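**Brurkdale, September**

# Dela Peña brings the Jolla worktable to Brurkdale, and it is as plain as we could make it

Dela Peña, the family furniture workshop that has been making tables, benches and shelving on the edge of Brurkdale for longer than most of us on the shop floor have been alive, is delighted to announce that the Jolla, its new plain white worktable, goes on sale this September. It will be sold from the workshop showroom and through Betix, the homeware shop at the top of the high street, where a good many of our customers first came across our kitchen stools and have been kind enough to keep coming back.

The Jolla is a table for doing things at. We have made plenty of dining tables over the years, and we are very fond of them, but the letters and telephone calls that reach us have been drifting in another direction for quite a while now. People want somewhere to cut out a dress pattern, wrap parcels, sort a drawerful of photographs, or help a child with a model of a volcano, and they would like to do it without a cloth and three layers of newspaper going down first. They also tell us, very often, that they would like the table to be white, and that they would like it to be flat right across, with no groove down the middle for crumbs and pins to settle into.

So that is what we set out to make. The top is a single flat surface in a soft, even white, with no pattern, no inlay and no visible join. Our designer, Amândio Henriques, tried a good many whites before settling on one, and carried his samples from room to room at different times of the day (and once, we are told, out to the car park at dusk) to see how each of them behaved.

"White is a funny thing to choose," said Amândio Henriques. "You think you have picked it, and then you put the lamp on and it's gone blue, or a bit pink, and you start again. I wanted one that would stay calm under a strong light, so that if you're threading a needle or looking for a tiny screw, the table isn't arguing with you. My mother did all her sewing on the kitchen table, which was dark brown, and I spent half my childhood on my hands and knees finding pins for her. I think about that a lot."

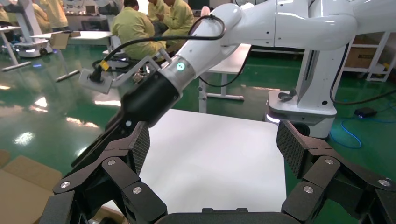
The same thinking has gone into the edges, which are slightly eased so that they don't dig into your forearms during a long afternoon, and into the underside, which is finished as carefully as the top. We know very well that hardly anyone looks underneath a table, apart from small children and people who have dropped something, but our makers felt strongly about it and we were glad to let them have their way.

## Tried out in real homes

Before we settled the final details, we lent early versions of the Jolla to over 100 households in and near Brurkdale, and asked them simply to live with it and let us know how they got on. We would like to say a very big thank you to every one of them. The notes that came back were generous, detailed and now and then rather blunt, and the table is a great deal better for them.

One family in the old mill cottages used theirs for bottling plums and told us, quite rightly, that the first set of feet slid about on a tiled floor. The feet have been changed. A retired piano teacher wrote four pages in beautiful handwriting on the subject of wobble, and we have kept her letter pinned up by the assembly bench ever since. Several people asked for the top to be a little easier to wipe down after glue and poster paint, and Amândio went back to the finish with that in mind. Somebody wanted a drawer. We thought about the drawer for a long time and in the end left it out, as it got in the way of people's knees, but we are working on a separate set of drawers on castors which will tuck in alongside, and we hope to have more to say about that in the new year.

The reply that came up again and again, and which pleased us most, was that the table made it easier to clear up. When everything on it stands out so clearly against the white, you can see what still needs putting away, and the scissors stop disappearing under the wrapping paper. One grandmother told us she now leaves the Jolla out in the back room all week, ready for the next job, and that her grandchildren have taken to calling it "the clean table", as opposed to the other one, which we gather has seen better days.

## Sizes and delivery

The Jolla comes in 4 sizes, from a small one meant for a box room or the corner of a landing up to a long one that will take a whole roll of curtain fabric or a very ambitious jigsaw. All of them stand 70 cm high, and each can be ordered with a set of risers for anyone who prefers to work standing up. The risers are sold separately and can be fitted later on, so there is no need to decide straight away, and our showroom staff will be very happy to let you try both heights with your own shoes on and your own bag of knitting if you care to bring it.

Every table is made to order in our workshop. At present this takes 12 working days from the moment your order is confirmed, after which our drivers will telephone to arrange a time that suits you. Within Brurkdale itself we will carry the table in, put it together in whichever room you like and take all the packing away with us. Further afield it arrives in a flat carton with the legs packed alongside the top, together with a printed sheet of instructions that we have tested on several members of our own families, including the impatient ones.

Looking after it is simple. A damp cloth and a little washing-up liquid will deal with most things, and for pencil marks a soft rubber does very nicely. We would ask you not to use scouring powder, and to put a mat under anything straight from the oven.

## Come and have a go

To mark the launch, the Dela Peña showroom will be setting aside a corner for visitors throughout September, with a Jolla in each size and plenty of paper, string, card and fabric scraps to play with. There is no need to book. The kettle is usually on from ten in the morning, and children are very welcome so long as somebody keeps half an eye on them near the workshop door. Betix will have the two smaller sizes on display in its window and can take orders at the till.

"I'd love people to bring whatever it is they're in the middle of," said Amândio Henriques. "A half-finished quilt, a clock in bits, a heap of seed packets, anything at all. Spread it out and see how it feels. You learn very little about a table by looking at it with your hands in your pockets."

**About Dela Peña**

Dela Peña makes furniture for homes, studios and small workplaces from its workshop in Brurkdale, where it also runs a repair service for its older pieces. If you have a Dela Peña table or bench with a loose leg or a tired finish, whatever its age, please do get in touch or bring it along.

**For press enquiries**

Samples of the finish, details of each size and interviews with Amândio Henriques can be arranged through the Dela Peña showroom in Brurkdale. Please ask for the press desk, and do leave a number if we happen to be out on the shop floor.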